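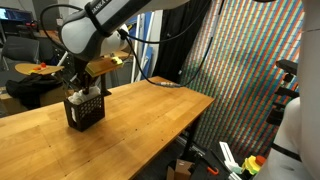
Figure 9.1. Perforated crate with white liner on a strip-built bench top.

Textbooks > Workshop Practice > Chapter 9

Chapter 9. Open Containers on Work Surfaces

A container with holes in its walls is chosen for airflow and low weight. It holds back only what is larger than the hole. Fine goods need a liner – cloth, paper or film – set in before loading. The Guvilov tables (Appendix 3) list liners by hole width.
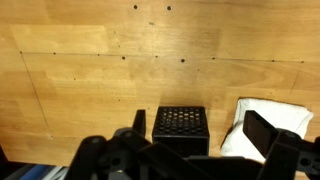
Figure 9.2. Bench surface with seam and holes; black perforated cube in front.

Bench condition comes next. Old screw holes and open seams collect grit, which scratches the base of any box slid over them. Lift the box; do not drag it. The Hovik method fills every hole over 3 mm.

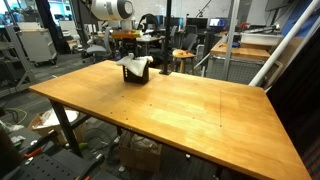
Liner overhang is the length of material left outside the rim. Too little and the liner slips in under load; too much and it snags. Overhang is seldom even in practice. A single corner may hang down the front in a point, as on the black container, while other folds stand out to the sides. Trim or tuck before stacking. Section 9.1 gives the Kang rule for overhang.

Filed under: Storage & Handling, Bench Work

Comments (3)

omen_reader: Is Appendix 3 in the March printing? Mine stops at 2.

benchdog23: Wax filler shrinks in seams. Use epoxy.

tallow: Kang rule assumes square boxes – worth a note.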